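Before we sign for a second arm

The equipment round closes on Thursday and the Mulora quote is already doing the rounds with "approve?" in the subject line. I'd like us to slow down.

Kwame Wumbei and Naa Osei came back from the trade show very keen, and I understand why. Stand in front of a booth long enough and anything with fingers looks like next year's labour budget solved. But a booth is a booth. The parts are picked by the people selling the arm, and so is the lighting. Our bins are full of scuffed tubs and lids that don't match.

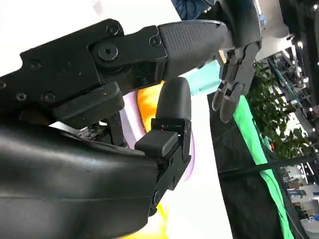
Two-jaw gripper at work on the show floor, with a humanoid-style hand behind it.

Have a look at the fingertips. One pad is knurled, the other smooth and rubbery, and pads wear. The quote covers the arm and one gripper. It doesn't mention spare pads, a service visit or what happens when a finger bracket gets bent by a forklift. Emiliano Sarmiento asked Mulora for a pad price and was told $86 each, minimum order 100. That's $8,600 before we've picked up a single tub, and I can't find it anywhere in the budget.

As for the jointed hand, Skarkance would love to sell us one. I haven't heard anybody here name a job that needs it.

What I'd support is a trial in August, on our own floor, with 500 of our own tubs and Amerley Asante's crew keeping the tally. If Mulora won't lend us a unit for that, I'd want to know why.

Comments to me before the round closes, please.

Ewurabena Annan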